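Sturker Packing Station

Made by Kender
For click-and-collect counters, farm shops, bakeries and staff canteens

The Sturker is a single-arm packing station. It picks bread, pastry and whole fruit off a flat table and puts them in the customer's own bag or one of yours. It stands in the back room or behind the counter, next to the people who do the rest of the order.

Most shops that buy one have the same trouble. Orders come in overnight, pickup starts when the doors open, and two or three people spend the first part of the shift filling bags when they are also needed at the oven or the till. The Sturker takes the filling. Staff still read the order, check the goods and hand over the bag.

What it handles

Croissants, rolls, buns, small loaves, apples, pears, oranges and other items of about that size. Mixed orders are fine, and items do not have to be lined up or set out in trays. Leave a finger's width between them so the gripper can get in.

It does not handle soft berries, open cakes, hot items, glass, or anything with loose icing. Those stay with your staff. Sliced bread in a closed plastic bag works on most days but slips now and then, and we would sooner you packed it by hand.

Bags

Canvas totes, paper carriers and stiff reusable shopping bags can all be used. A bag can stand up or lie on its side with the mouth open toward the goods. Lying down is better for pastry, as the arm can set it inside from the table without a drop. Keep handles away from the opening if you can. A strap lying along the rim is usually fine. A strap across the mouth will stop the cycle and turn on the amber light.

Thin produce bags collapse and should not be used.

Grip settings

There are three grip settings: firm, normal and light. The operator picks one from the screen for each kind of item, and the station keeps it for next time. Pastry goes on light. The squared-off fingers come down on the croissant from above, near the middle, leaving the ends free. Pears and other round fruit go on normal unless they are very ripe. 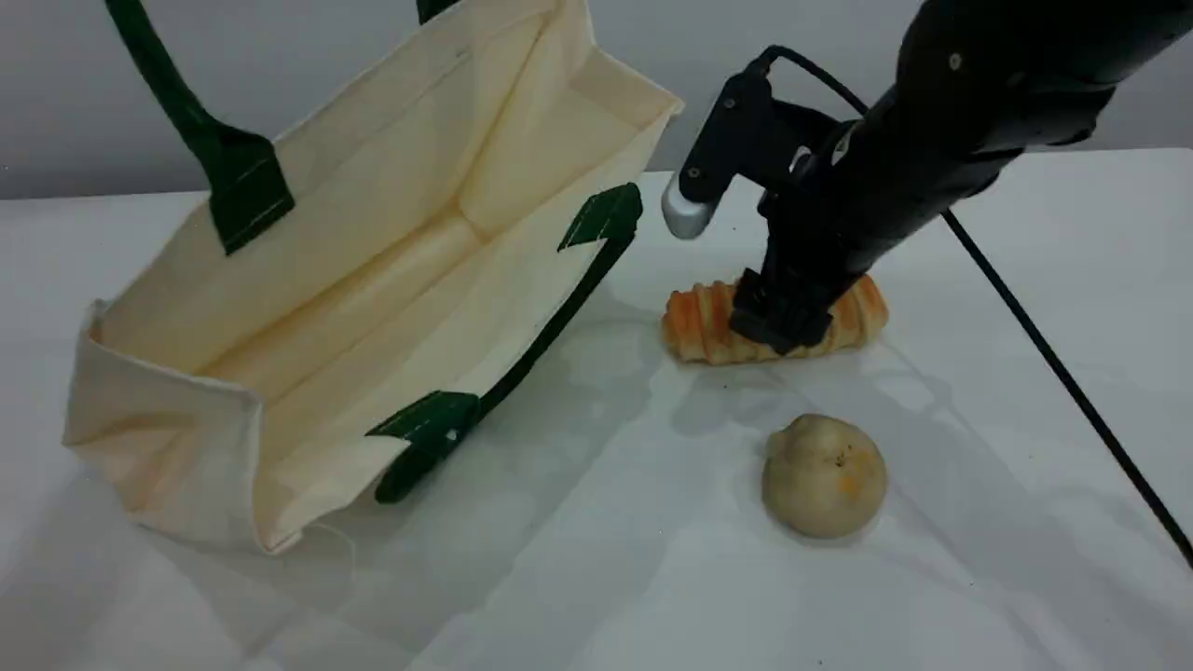
What changes for your staff

We put this on the product page because it is the first thing people ask at a demonstration, and they are right to ask.

The job at the packing table becomes a job of setting out and checking. One person lays out the goods for an order, opens the bag, presses start and moves to the next order. When the light goes green, that person looks in the bag, adds anything the arm does not pack, and closes it. There is less reaching and less bending over the table. There is more walking between the shelves and the station, and some people like that less.

Bogale, a bakery with its own pickup counter, has had a station since December. Zinash Woldemariam runs the early shift there.

"I did not want it at first. I thought I would be babysitting it. The first two weeks I was. Now I set out an order, go score the next batch, and come back. I still check every bag. My name is on the slip."

The bakery kept the same people on the early shift. One of them, Yamuna Amin, now does the slicing and labeling that used to be left until after opening. She also trains new starters on the station. She asked us for a bigger pause button, and it has been standard on all units from that point on.

We ask every buyer to talk to the people on the packing table before the order is placed, and to tell them which tasks will move and which will not. Our installer will come to a staff meeting if you want one. If you are buying the station in order to run a shift with no one on it, please don't. It needs a person nearby.

Speed

A trained person is faster on a small order. The Sturker packs up to 6 items a minute, depending on the mix, and light grip is slower than normal. The gain comes from the person being free during the cycle. Shops with only a handful of pickup orders a day will probably not notice much difference, and we will tell you so when you call.

Space and setup

You need a sturdy table with a flat, plain top. A white or light gray covering is best, and a few wrinkles do no harm. Avoid patterned cloths and shiny steel. The arm mounts to the table or to our floor stand. Run the cables toward the wall side where possible and use the clips in the box.

Installation takes one visit. Operator training takes 30 minutes per person and is done on your own goods, so have some stock ready.

Cleaning

Wipe the fingers between allergen groups and at the end of each shift. They come off with one lever and can be washed by hand in warm soapy water. Do not put them in the dishwasher. Brush crumbs off the table before the first order of the day and again whenever they build up. Switch off at the wall before you clean near the wrist.

In the box

Arm and gripper
Spare set of fingers
Touch screen with wall bracket
Signal light (green, amber, red)
Pause button with 10-foot lead
Cable clips
Printed operator guide

The floor stand and the table covering are sold separately.

Rental and service

The station can be bought outright or rented by the month. Rental includes service visits and replacement fingers. Purchased units carry a parts warranty, with a service plan as an option.

To book a demonstration, ask for Fenna Michiels in sales at the Zutgate showroom. Bring your own bags and a few of the items you sell most. For questions about staff training, ask for Ilze Mets.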